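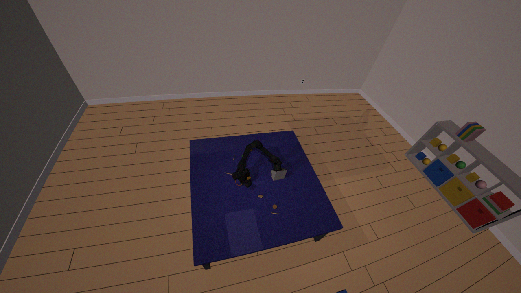 Unit 6. Collecting demonstrations in simulation

Course: Robot Learning Practice. Notes prepared by Vasanthi Panicker, with corrections from Ashwin Iyengar. Please read before the lab session. Sections 6.1 to 6.4 are needed for the lab, the rest is for the report.

6.1 What we collect

In Unit 5 we trained a small policy from data which was given to you ready-made. In this unit you produce the data yourselves. Each group controls the simulated arm by hand and records demonstrations of one task, and then trains the same policy network as before, with no change in the architecture. If your result is better or worse than in Unit 5, the reason should be looked for in the data.

One demonstration (also called an episode) is one complete try at the task, from the start pose to the moment you press Stop. It contains the following:

- the joint positions of the arm at every time step
- the gripper opening at every time step
- the images from all cameras, at the same time steps
- the command which was sent by the operator
- the task sentence, for example "move the small piece next to the gray block"
- the label: success, failure, or discard

Please note that the joint positions and the operator command are two different things. The joint positions tell where the arm is. The command tells where the operator wants it to go. When the arm is moving fast or is pushing against something, these two can differ by a lot. The policy is trained to predict the command. Every year one or two groups train on the joint positions by mistake, and they get an arm which moves slowly and stops too early.

6.2 The setup

We use the Didari scene set. The room is always a closed room with a table, a plank floor and a shelf, and the arm is fixed on the table. The objects on the shelf and on the floor are not part of the task. They are called background objects in the configuration file. You should not remove them. A policy which has only seen an empty room will often fail when something is standing behind the table, and we would like you to meet this problem early.

The task objects are the things on the tabletop. Many of them are small and thin, and this is chosen on purpose. With a large cube, the operator can be careless by a centimeter and the grasp will still succeed. With a thin stick lying flat, the fingers must come down close to the table, and the direction of the fingers must be correct in relation to the stick. You will see that your first grasps are poor. Do your practice episodes in the practice folder, so that they are not mixed with the real ones.

The gray block is an obstacle in tasks A and B, and a goal marker in task C. In tasks A and B an episode where the arm touches the block is a failure, even when the object arrives at the correct place.

6.3 How many, and how they should be spread

The required number is 40 successful episodes for each group. The failures are kept also, but they are not counted in the 40.

The number alone does not say much. Suppose that a group records all its episodes with the object in the same place. The policy will then learn one path and repeat it, and it will look excellent as long as the object is in that place. In the test we put the object elsewhere, and the arm goes to the old place and closes on nothing.

For this reason the tabletop is divided into 9 cells for the start position of the object. Fill the cells as evenly as you can. The cell near the base of the arm is difficult, because the elbow has to fold, and the students like to avoid it. We look at this cell first when we check the data.

Inside one cell, change also the angle of the object. The script randomize_start does this for you if you give it the option for rotation. By default the rotation is off.

6.4 Procedure for one episode

1. Reset the scene and wait until all the objects have settled. Small pieces sometimes drop a little at the beginning.
2. Check that the gripper is in the start pose and is open.
3. Check both camera windows.
4. Press Record, and only then begin to move.
5. Approach from above. Stop for a short moment over the object, then go down.
6. Close the gripper, lift, move, lower, open.
7. Go up again before pressing Stop. An episode which ends with the fingers still around the object is incomplete.
8. Give the label immediately. Do not leave it for the end of the session.

About step 5: the short stop should really be short. If you wait above the object for a long time while thinking, the data will contain many steps in which the image is almost constant and the command is "do nothing". The policy learns from these steps as from all others, and during the test it can hang above the object and never go down. If you need to think, think before pressing Record.

The work is easier in pairs. One person drives and the other person watches the second camera and writes the log. Change places after each cell and not after each episode, otherwise the driver never gets a rhythm.
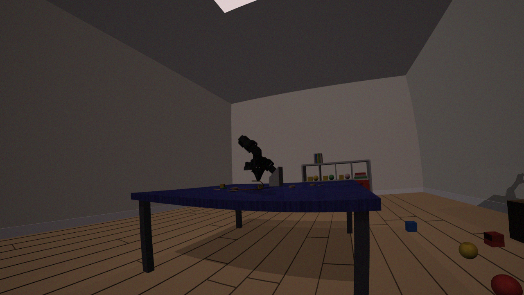

6.5 Choosing the cameras

In the lab you can choose the position of two cameras. The high camera looks down at the table from far away. It shows well where things are on the tabletop, left and right, near and far. It shows badly how high the gripper is. From above, a gripper that is just over the table and a gripper that is a bit higher look nearly the same.

The low camera has the opposite character. With the eye near the floor, the tabletop becomes a thin strip, and the gap between the fingertips and the surface can be judged much better. But the depth across the table is nearly lost, and one object can hide another one. The gray block is a problem for this view, as it can hide a part of the arm which is behind it.

A policy with only the high camera usually goes to the correct place and closes at the wrong height. A policy with only the low camera usually has the correct height and misses in depth. In your report you must train with each camera alone and then with both, and compare. Lavanya Alva's group did this comparison last July for the Krishnan project, on task B, and their tables are in the course folder under "camera comparison". You may cite them but you may not use them in place of your own.

Do not move a camera in the middle of the collection. If you have to move it, begin a new set with a new name.

6.6 Success, failure, discard

The three labels are often mixed up, so here are the definitions which we use for grading.

Success: the object is in the goal area, it has been released, the gripper has gone up, and the block was not touched.

Failure: the operator made a proper try and one of these conditions is not fulfilled. For example, the stick slipped out during the lift.

Discard: the episode is not usable for a reason outside of the task. For example, the recording began too late, a camera window was frozen, or somebody pressed the wrong key.

An ugly success is still a success. If you missed the first time, went up, and grasped the second time, keep it. Such episodes with a correction inside are valuable for the policy, as they show what to do from a bad position. Last year's full class set had 1,060 episodes, and when Talha Farooqui went through it he found only 56 with a correction inside. The students had been discarding them to make the data look clean. Please do not do this.

6.7 Checking before you train

Run check_set on your folder. It reports missing images, time steps out of order, and empty task sentences. It does not look at the quality of the motion, so you have to replay some episodes with your own eyes. Choose them from different cells. When replaying, ask yourself:

Does the motion begin soon after the first time step?
Is the object visible in at least one camera at the moment of the grasp?
Does the label agree with what you see at the end?
Did both drivers take the same side around the gray block?

The last one needs an explanation. If one driver always passes on the left of the block and the other always passes on the right, a simple policy can learn the average of the two, and the average goes into the block. Either agree on one side before you start, or use the policy head with several modes from Unit 4 and write in the report that you did so.

6.8 Files and submission

Name the folder with your group, task letter and camera set, in this order, with underscores. Upload it to the Jostgate server, not by e-mail. The plain log of the session (who drove, which cell, which label, remarks) goes in the same folder as a text file. The Skodine viewer writes its own log, but this one has no remarks and cannot replace yours.

Deadline for data and log: Tue 22 December, before the lab closes. The report follows one week later.

Questions about the server go to Rekha Shenoy. Questions about labels and grading go to me, if possible with the episode number, so that I can open it before answering.

6.9 Reading for next time

Unit 7 is about what happens when the policy leaves the states it has seen in the demonstrations. Please repeat the part on distribution shift from Unit 3, pages 4 to 7, and bring your trained policy from this unit, also if it does not work well.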